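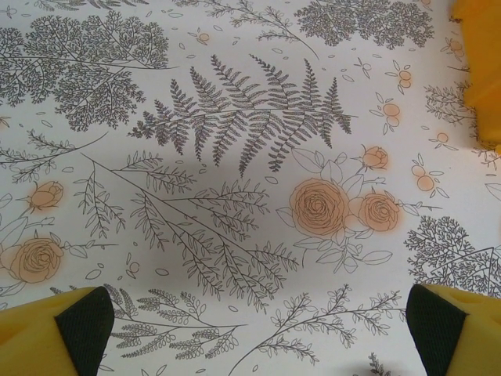
Wanda Kaczorowski responde que no, que ella nunca elige primero la vajilla. «Primero va lo que cubre la mesa. Los platos ya los tengo y son blancos. Lo que cambia de una comida a otra es lo de abajo.»

Lleva tres temporadas seleccionando estampados botánicos para Ketlow, una tienda de textil y papel para el hogar. El dibujo que más le piden ahora es el de helechos y follaje en gris oscuro sobre fondo blanco, con rosas en un naranja muy pálido.

«La gente entra buscando flores y sale con hojas», dice. «Las flores grandes cansan. Una rama gris la puedes tener puesta un mes entero.» De las rosas opina que están bien así, casi sin color. En una prueba anterior salieron más fuertes y pidió que las rebajaran. El dibujante, de apellido Urbańczyk, no estaba de acuerdo. «Tuvimos una discusión larga. Él quería que la rosa mandara. Yo quería que mandara el helecho.»

Sobre el trazo tiene una idea clara: prefiere la línea al relleno. Las plantas de contorno, explica, dejan respirar el blanco y no compiten con la comida. También disimulan mejor las migas, aunque eso lo dice riéndose. El café no lo disimula nada.

De este dibujo encargaron 1.000 unidades para el otoño, entre manteles y pliegos de papel. El papel se vende para forrar cajones y para mesas de cumpleaños. La tela la corta y la cose Bisard, y ahí hubo un problema con el sentido del estampado. «Un helecho tiene dirección. Si lo coses girado, queda mirando hacia un lado y en la mesa se nota. Nos devolvieron 14 y con razón.» Desde septiembre, cada corte lleva marcada la cabecera.

Le pregunto cómo se cuida. Lavado en frío, poco jabón y plancha por el revés – eso para la tela, claro. El papel se cambia y punto. Recomienda no guardar el mantel doblado siempre por la misma línea, porque el gris acaba perdiendo fuerza en el pliegue. Ella lo enrolla en un tubo de cartón y lo deja de pie dentro del armario.

En su casa usa un mantel de Rendard que compró antes de trabajar en esto, liso, de color crudo. «El estampado lo veo todo el día. Para cenar me basta con una tela limpia.» Luego matiza que en Navidad sí pone uno con hojas, el más antiguo que tiene, con un remiendo cerca de una esquina.

Para la primavera prepara otro dibujo, esta vez sin rosas. Todavía no ha decidido si llevará algún color – Urbańczyk propone un verde y ella, de momento, ha pedido ver la prueba en gris.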